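Tornham Suture Toolkit

Thread tracking, needle pose and step planning for two-arm surgical robot benches

Home > Software > Perception and Planning > Tornham

Hi, and thanks for stopping by! I write and support Tornham, and I'd much prefer to tell you what it does in plain words than hand you a feature grid, so grab a coffee. It's a software package for research labs that are teaching surgical robots to sew. It takes in video from the instruments, works out where the needle and the thread are, keeps a running guess at which part of the stitch you're in, and hands all of that to your planner (or ours, if you don't have one you like). It's research software. It isn't cleared for use on patients and I won't sell it to you for that.

Thread tracking

This is the piece I've spent the most time on, and it's the reason most people write to me. Needles are stiff and shiny and have a known shape. Thread has no shape at all. It goes behind a jaw, comes out the other side, crosses itself, fades into shadow, and then there are the bits you've already trimmed off, which look just like the bits you care about. 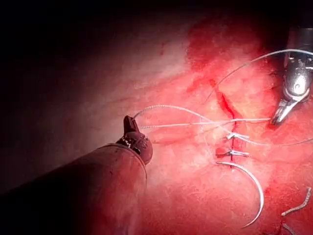

Tornham treats the live strand as one curve with two ends and tries to explain every visible piece of thread with it. Anything left over gets filed as a knot tail or a scrap. When the curve passes behind metal it keeps a set of guesses (8 by default, you can turn it up) and drops them as the thread reappears. You get back a centerline, a confidence value along its length, and a list of crossings with over and under marked. The crossings are what you want for knot tying, and they're also what eats the most GPU time, so there's a switch to leave them off while you're just driving the needle.

White braided thread and the blue stuff both work out of the box. Very dark thread against dark tissue still gives me grief.

Glare and exposure

Wet tissue under a bright light is hard on any vision code. Half the picture is blown out and the other half is nearly black, and it changes every time an instrument swings past. We run a small glare model called Gilldale ahead of everything else. It marks pixels it doesn't trust and tells the later stages to ignore them – it doesn't paint in what it thinks should be there, and I've had long email threads with people who wish it would.

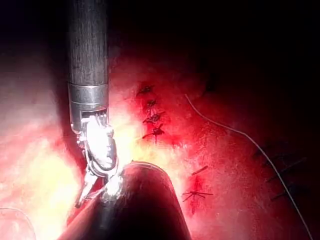 You can also feed those masks to your own code. Plenty of labs do only that and skip the rest of the package, and there's a cheaper license if that's you.

Instrument pose

Cable-driven wrists don't go quite where the encoders say they went. Tornham corrects the joint readings from video, a little at a time, so the planner isn't reaching for a needle that's a couple of millimeters off to the side. The corrections are slow on purpose. If you see jumps, check your timestamps first, please! It's nearly always the timestamps.

The step planner

Horkis is the planner that comes in the box. It knows the usual sequence: pick up the needle, set its angle, drive it, pull through, loop, cinch, cut. Each step has an entry check and a bail-out, and all of it lives in one text file you can edit. If you've trained a policy of your own, say a learned needle drive, you can drop it into a single step and let Horkis handle the others. Handing off between arms is where I'd start, as that's the step where the perception output helps you the most. 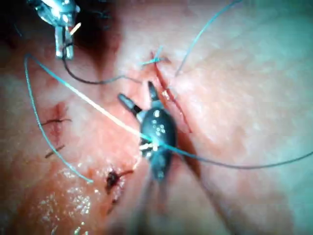 Vashisht wrote in to say the bail-outs were what sold them on it, and that before switching, their arm would keep on pulling after it had lost the thread. They'd also like the cinch step to stop on tension alone, without waiting for the camera to agree. Fair request. It's in the test branch now, turned off by default, and it needs force readings from your side.

Logging and replay

Every run is saved with the video, joint data, masks, curve guesses and planner state lined up on one clock. Open it in the replay tool, scrub to the moment things went sideways, and you'll see what the software believed at that instant drawn over the picture. You can change a setting and rerun from that point too, offline, without touching the robot. I use this more than any other part of the package. 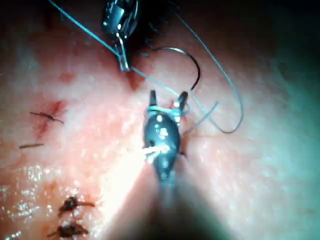

Labels can be added right in the replay window, and they export to plain JSON. Fair warning that the files get big, so put them on a drive you don't mind filling.

What you need

Linux, a recent NVIDIA card, and a ROS 2 setup or our little C++ bridge
One video stream per arm at least, plus joint states
A calibration board (the print file is in the download)

Pricing

Masks only: $1520 per lab, per year
Full toolkit with Horkis: $2000 per lab, per year
Trial: 14 days, everything switched on

Support is by email and it's me answering. I try to clear the inbox by Friday. Send a replay file with your question if you can, even a short one.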